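제4장 시연 데이터의 수집

학습 목표
시뮬레이션 환경에서 시연 데이터를 모으는 절차를 이해한다.
에피소드, 프레임, 관측, 행동의 뜻을 구분한다.
손목 시점과 머리 시점의 쓰임을 비교한다.

4.1 예시는 어디에서 오는가

모방 학습에서 정책은 사람이 보여 준 예시를 따라 배운다. 예시 하나를 에피소드라고 하며, 한 에피소드는 시간 순서로 늘어선 관측과 행동의 쌍으로 이루어진다. 이 장에서는 양팔 로봇을 다루는 시뮬레이터 Durura를 써서 에피소드를 모은다. 실습용 묶음인 Jikness에는 집 안 환경에서 모은 에피소드 4,000개가 들어 있다. 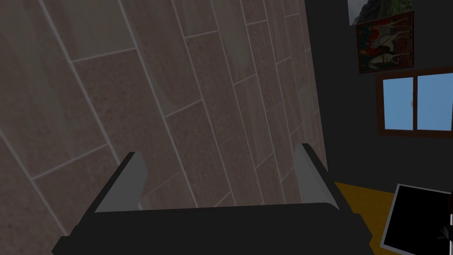 관측에는 카메라 영상과 관절 각도, 그리퍼의 벌림 정도가 포함된다. 행동은 다음 시점의 목표 관절 각도로 적는다. 두 값의 시각이 어긋나면 정책은 이미 지나간 장면에 맞추어 움직이게 되므로, 기록기를 켜기 전에 시각 동기를 먼저 확인한다. 점검 방법은 부록 나에 실었다.

4.2 시점의 선택

머리 시점은 작업 공간 전체를 넓게 담는다. 탁자가 어디에 있고 팔이 어느 쪽에서 다가가는지 알기 쉽지만, 물체를 쥐는 순간에는 손이 물체를 가리는 일이 잦다. 몸통이 영상의 아래쪽을 차지하는 점도 감안해야 한다.
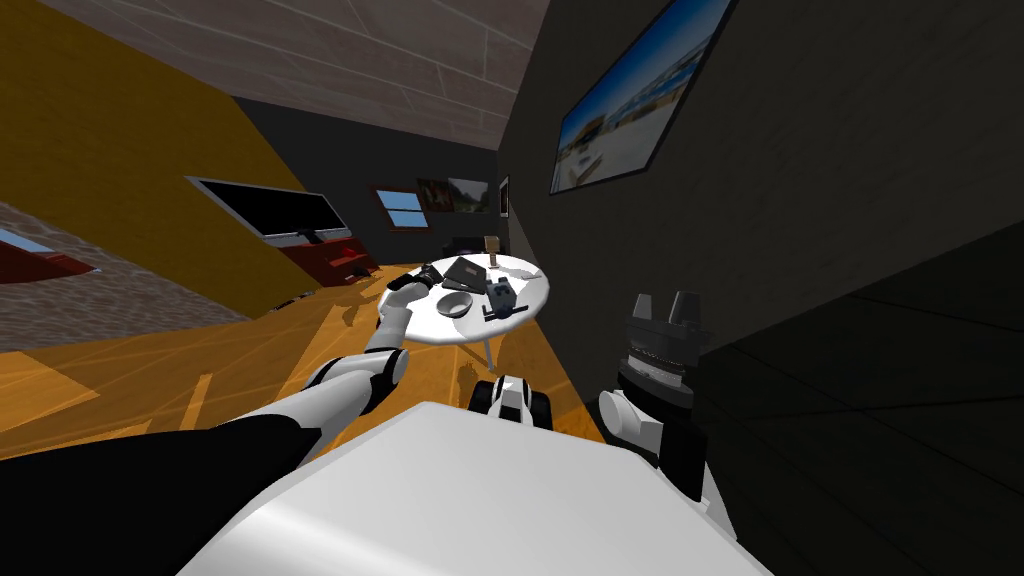 그림 4.2 흰색 원형 탁자와 로봇의 양팔. 왼쪽 그리퍼가 탁자 가장자리 위에 있다.

손목 시점은 반대로 좁고 가깝다. 팔이 움직이면 배경 전체가 함께 기울고 돌아간다. 처음 보는 학생은 이런 영상을 잘못된 기록으로 여겨 지우기도 하는데, 기울어진 영상도 그대로 보관한다. 정책이 실제로 받게 될 입력과 같은 조건이어야 하기 때문이다.

4.3 무엇을 버리고 무엇을 남기는가

Jikness를 만들 때 처음 기록한 에피소드 가운데 400개 이상이 검수에서 빠졌다. 가장 흔한 사유는 시작 자세의 오류였고, 프레임 누락이 그다음이었다. 물체를 한 번 놓쳤다가 다시 잡은 에피소드는 빼지 않고 ‘회복’ 표시를 붙였다. 검수 도구 Dremik에서는 에피소드마다 통과, 보류, 제외 중 하나를 고른다. 보류한 것은 다른 검수자가 다시 본다.
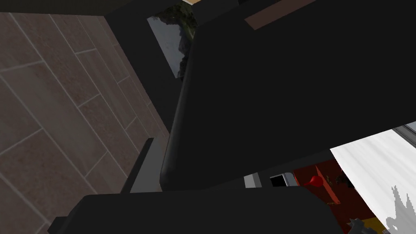

집필 Rongrong Fang
로봇 학습 실습 과정 담당 강사

그리퍼가 화면을 크게 가린 프레임은 따로 다룬다. 가려진 구간이 짧으면 그대로 두고, 에피소드의 대부분에 걸쳐 이어지면 보류로 넘긴다. 기준값은 과제마다 다르다. 이 책의 실습에서는 연속 70프레임을 쓴다.

검수자가 남기는 메모는 짧아도 된다. 다만 ‘이상함’처럼 뜻이 넓은 말은 피하고, 문제가 시작되는 프레임 번호와 해당 카메라를 적는다.

다음 절에서는 Durura를 설치하고 첫 에피소드를 기록한다. 시작하기 전에 저장 공간과 조종 장치의 연결 상태를 확인해 둔다.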